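23 December 2025

Laundry room reorganization, second pass. The first pass was in September and covered the floor and the wall outlets. I left the cabinet for later because the bins had not arrived, and then let it slide.

Started at 9, after the first tenants had moved their loads. The Prellen cabinet is sound. The hinge side is square, the kick strip is dry, and the tilt-out front still travels on its own weight. The closing force is too low, however. It drops home only if pushed at the center, and anything soft left near the lower edge will hold it off the catch. I adjusted the left stay by half a turn and got a small improvement. A full turn made it bind. Went back to the half turn and marked the screw with pencil.

Bins next. I had ordered from Koster, the gray plastic ones with the slot handle, after measuring the cubby at both ends. The opening is 6 mm narrower at the back than at the front, so anything sized to the front dimension would have jammed. These go in with clearance. Assignments are as follows: upper level for detergent sheets and the lost socks, lower level for cleaning cloths and spare hose washers. I have not labeled them yet. The label tape is on order from Stedari, 17 days quoted.

Counter wiped with neutral cleaner only. The previous product left a film that showed on the veining under side light. Anything acidic is to stay off it until I know what the surface is.
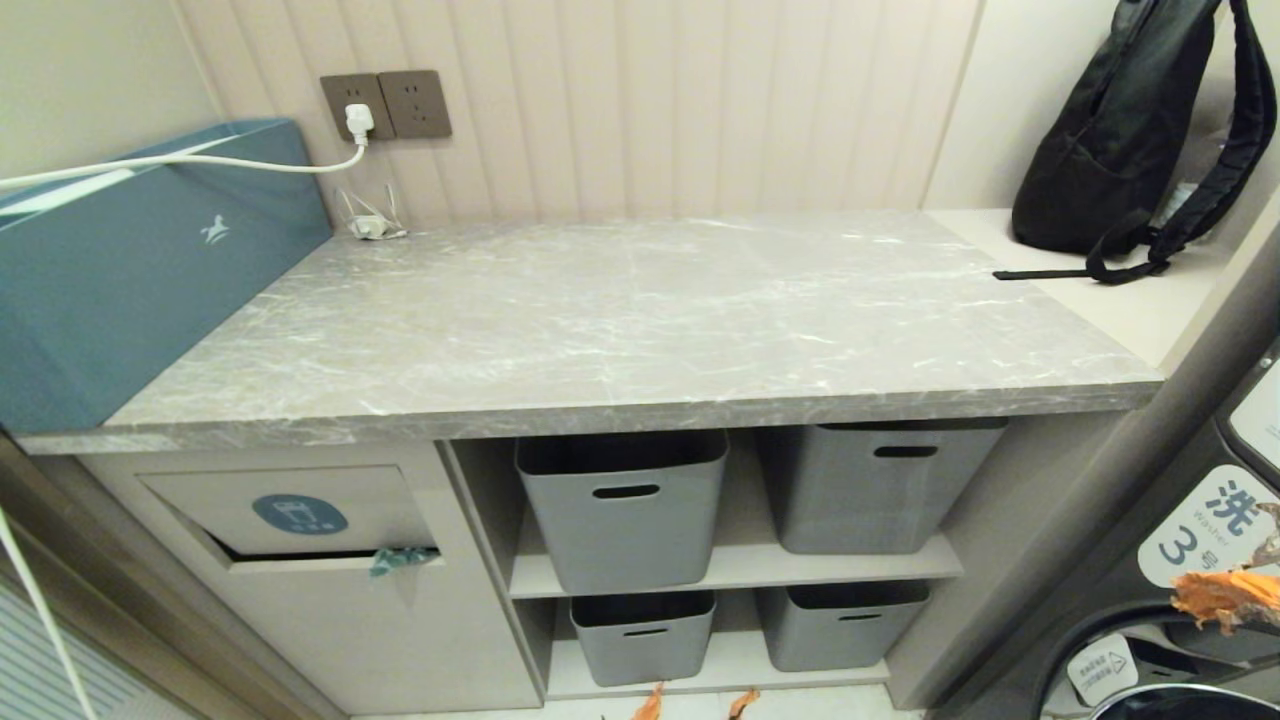 Page 5

Four bins in, two to a level, with the middle shelf between them. The tilt-out is still a little open on the left with a bit of teal-green caught at the bottom edge, so the stay needs more work or the catch needs a shim. I will try the shim first.

Power is the remaining question. Both brown outlets sit just above the counter, and one is taken by the white cord that runs over the teal box. The cord lies across the area people would use for folding. Options are a shorter lead or a clip along the fluted wall. The grooves make an adhesive clip doubtful. A short lead is cheaper. The small tangled cable at the back of the counter goes into a bag with a tag on it.

Two orange scraps on the floor by the cabinet, and more of the same color on the front of Washer 3. Swept and wiped at the end. Checked the door seal on 3 at the same time; no residue in the fold.

The cream shelf sits lower than the counter, so the two cannot be used as one folding surface. Raising it would mean new brackets and filling the old holes. I wrote to Pesesari for a price and set a ceiling of 500 for parts and labor together. If it comes in higher, the shelf stays where it is and is used for bags.

Finished at 11:40. To buy: felt shim, short lead, cable tags.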